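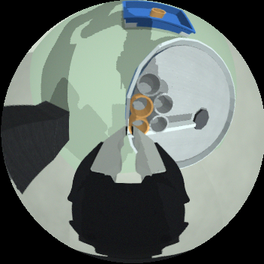 ## About Gistesel

Gistesel tests whether robot arms can do routine chores to a standard a household or a small shop would accept. We are a group of 11, founded by Karla Escobedo and Nicanor Nava, and we publish results whether or not they favour the machine.

### What we test

Our task list has 156 entries. Sorting small parts between a tray and a round container is one of them, run in simulation before any hardware is booked. Others include loading a dish rack, folding tea towels and restocking a shelf. Each task has a written pass condition, a time limit and a person's time for comparison.

### Where things stand

As of March 2023, 112 tasks can be attempted by at least one of our control programs. Rigid objects of known size are handled best. Cloth, clear plastic and anything stacked against a wall remain difficult, and a program that passes in simulation often fails on the bench when friction or lighting changes. We do not consider any current system ready for unsupervised work in a home kitchen. Fixed shop-floor stations are a more realistic near-term use.

### People

- Karla Escobedo, task design
- Nicanor Nava, simulation
- Guadalupe Villaseñor, gripper hardware and bench trials
- Uriel Gallardo, data and reporting

Task definitions and failure logs are available on request. Organisations wishing to propose a chore should supply object dimensions, masses and a pass condition.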